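Cahier d'atelier, projet Palumbo
Septembre, poste à deux bras, table crème

Reprise ce matin vers 9 h, avec un café et beaucoup de bonne volonté. Je note tout en vrac, comme d'habitude, en me disant que je mettrai au propre plus tard (je sais bien que je ne le ferai pas, mais l'intention est là !). Le but de la séance : continuer à remplir le lot bouteille et verre à pied, qui est resté maigre depuis la rentrée, et surtout varier un peu les positions de départ, vu que le modèle entraîné sur le lot précédent a pris la fâcheuse habitude de chercher la bouteille toujours au même endroit.

Rappel pour ceux qui reprendraient le cahier en cours de route : on téléopère les deux bras, Tiller enregistre les trajectoires et les caméras, puis on relit les épisodes dans Sirnus et on les étiquette à la main. Un bras pour la bouteille, l'autre pour le verre. La consigne de langage reste courte et identique d'un épisode à l'autre, on la fera varier après coup.

1. La bouteille

C'est l'approche qui me prend le plus de temps. Il faut arriver doigts bien écartés et descendre de part et d'autre, sans que l'un des deux vienne toucher en premier et pousser le plastique. Avec le bouchon jaune et sa bande de papier rouge, on a au moins un bon repère visuel vu du poignet, alors que le col transparent, lui, se confond volontiers avec la table. Je garde aussi les approches décentrées, avec un doigt tout près et l'autre encore loin, à condition que la correction qui suit soit franche. Ce sont ces rattrapages qui manquaient au lot d'avant, et je préfère de loin en avoir trop.

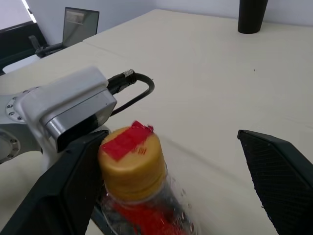
2. Le verre

Ah, le verre. Je l'aime beaucoup et il me rend folle. Transparent sur fond crème, on n'en devine que les reflets, et dès que le bras bouge un peu vite, il n'en reste presque rien sur la caméra de poignet. J'ai donc ralenti toutes les approches, quitte à allonger les épisodes. Deux familles de départs à prévoir : debout vers le centre de la table, et couché. Pour le cas couché, la pince descend au-dessus du ballon et l'autre main reste ouverte, à distance, sans rien faire de spécial. Il faut résister à l'envie de l'agiter pour s'occuper, le modèle apprendrait ça aussi.
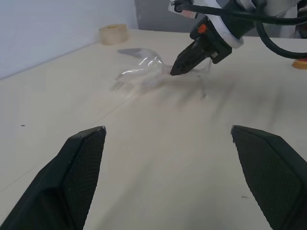

À la relecture, j'ai jeté 4 épisodes de ce groupe. Deux parce que j'avais hésité beaucoup trop longtemps avant de descendre, un pour un décalage d'horloge entre les flux, et le dernier par pure mauvaise humeur, je l'avoue : la trajectoire était correcte mais si laide que je ne voulais pas qu'on l'imite. On en discutera si quelqu'un veut la repêcher, elle est encore dans la corbeille de Sirnus.

3. Les deux ensemble

Pour la suite, on passe aux épisodes où les deux bras travaillent en même temps, et là il faut vraiment se parler. Ce qui marche le mieux pour moi : fermer d'abord sur la bouteille, attendre que la prise soit stable, et seulement ensuite présenter l'autre pince, ouverte, sur le côté du verre. La vue d'ensemble est précieuse dans ces moments-là, parce que les caméras de poignet ne disent rien de la distance entre les deux objets. 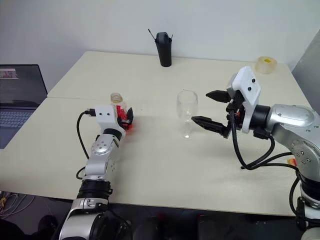
J'ai essayé l'ordre inverse, le verre avant la bouteille, et je n'en suis pas contente. On finit par contourner le pied avec l'autre bras, les coudes se rapprochent, et je passe plus de temps à surveiller les câbles que la tâche elle-même. À garder en petite quantité, dans un groupe séparé, pour ne pas mélanger deux stratégies sous la même étiquette.

Bilan : 14 épisodes retenus, tous groupes confondus. C'est moins qu'espéré, mais ils sont propres et les départs sont enfin variés.

À faire avant la prochaine séance :
- renommer les étiquettes « pose » et « dépose » dans Enum, on les confond tous
- vérifier la synchronisation des flux dans Tiller après redémarrage
- essayer un éclairage un peu plus rasant pour faire ressortir le bord du verre
- relancer un petit entraînement sur le lot complet, même incomplet, juste pour voir s'il cherche encore la bouteille dans son coin favori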